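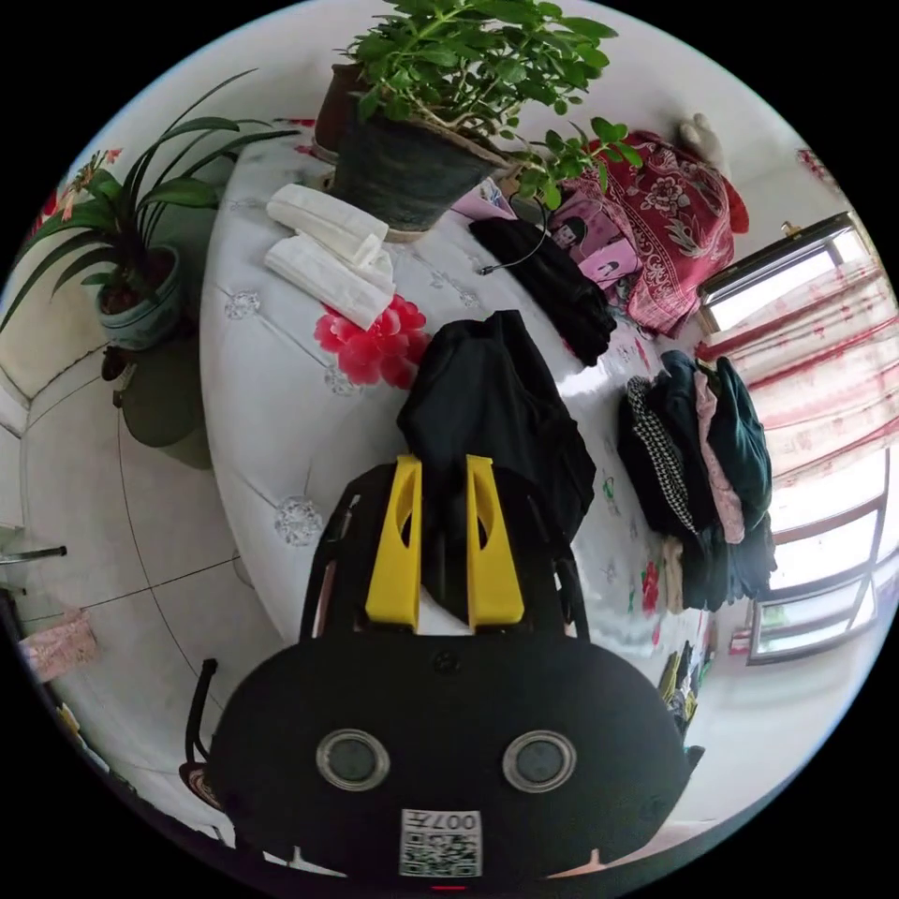 Black garment on the round table, fingers on the low end of it. Unit 007.

kilstead_wanting
Okay so I've been collecting cloth folding demos at home with the hand-held gripper since May and I want to hear how other people handle dark clothes. Light stuff is fine. Towels, napkins, the pink things, all good. But anything black and my episodes get kicked back at maybe twice the rate, and I can't tell if it's me or the review.

My setup is the dining table with the white embroidered cloth left on it. I've sent in 1162 episodes so far and 190 of those got flagged. I went through the flagged ones last night with a cup of tea and most of them were black garments where the reviewer wrote "grasp point unclear." Well, yeah. It's black cloth folded over black cloth! I know where the hem is because I can feel the thing bunch up. The video doesn't get that part.

Do you all skip black clothes? Or do you do something with the lamp?
-- Wanting

spyros_p
Don't skip them. Everybody skips them and then the policy falls over the first time it meets a pair of socks.

What I'd change is the table. You've got a big leafy plant, a booklet, a red flower, a heap of other laundry and a cable on there. And there's a second piece of black cloth just across from the one you're holding. If I were reviewing I'd have to stop and work out which black thing is the target. Clear it off and see if your flags drop.

rasa_oz
Going to disagree with Spyros on this one. We had the clear table argument last winter on the Jornow set and I was on the clear table side back then, so I've earned my opinion the hard way. We did 1340 episodes on a bare tabletop, really tidy, lovely to look at. Policy trained on it was great on the bare tabletop. Put a mug down and it went for the mug.

I'd much rather have Wanting's table. People's houses have plants and laundry in them. The second black cloth is a good hard case, keep it in!

I do think the white tablecloth is doing you a favor, by the way. The outline of the garment against it is about as easy as it gets. The trouble will be the inside folds.

spyros_p
Clutter is fine when it's varied. If the same plant is in the same spot for 1162 episodes then it isn't clutter any more, it's a landmark. Wanting, how often do you move things?

kilstead_wanting
Um. The plant doesn't move much. It's heavy and it likes the window. The clothes pile changes because I work through it and then it's a different pile. The folded white ones by the flower get swapped when I remember.

I hadn't thought about the landmark thing, that's a fair hit.

ulla_h
Can I ask about the window? Yours is on the right and there's a lot of daylight coming in through it. I shoot near a window too and my black items come out fine before 10 in the morning and turn into one flat blob after lunch. The auto exposure sees all that white cloth and pulls everything down. Shadows in the folds go completely.

Two things that helped me:

Lock the exposure with the gripper pointed at the dark item, count to 5, then start recording. The tablecloth blows out a little. I can live with that.

Turn so the window is behind your shoulder. Doing that with a round table is easy, you just walk around it. With my kitchen counter I'm stuck.

kilstead_wanting
Ulla I have never once locked the exposure. I didn't know we could! Where is that?

ulla_h
Settings, second page, the little sun. It forgets every time you power off, so put it on your checklist. I have mine written on tape on the kitchen door.

kauko.k
I review for the Morncombe batch, so some of those "grasp point unclear" notes might be mine, sorry.

What I'm looking for when I write it: can I see, in the half second before the fingers close, what edge they're going for. In the picture you posted the garment is crumpled and the fingers have it at the near end, and I honestly couldn't tell you if that's a sleeve or a hem or just a fold. For a "pick up anywhere" task I'd pass it. For a "grasp by hem" task I'd flag it every time. Which prompt were you on?

kilstead_wanting
Hem, I think? Let me check.

Yeah. Hem. For all the tops.

kauko.k
Then that's most of your flags right there. Start it from a loose heap under the pick-anywhere prompt, or spread it enough first that the hem shows and record the hem grasp as its own episode. Please don't do both in one take, the labels get horrible.

rasa_oz
Kauko, I still think that's too strict. If the person holding the gripper knows it's the hem and it ends up held by the hem, the demo is correct. We're throwing out good data because a reviewer can't see it on a laptop.

kauko.k
The model only gets the camera too, though. If I can't find the hem in the video I don't see what it's supposed to learn from -- a lucky guess?

rasa_oz
From the rest of the episode. You lift it, it hangs, you can see what you've got. There's plenty of signal after the grasp.

spyros_p
Rasa's right about the lift and Kauko's right about the prompt. Tag it "occluded hem" and let the Kettunen people decide at training time. There's a field for it that hardly gets used.

kauko.k
I'd accept that. I'd pass anything with that tag if the lift is clean and goes high enough to see the whole garment.

kilstead_wanting
Okay, I'm going to redo the black tops tomorrow morning with the exposure locked, window behind me, and the tag on. The plant is going on the other side of the table and it can sulk. Will post the new flag count when the review comes back.

ulla_h
Do a few in the afternoon as well, with the lock on. I'd like to know if it holds up in somebody else's light.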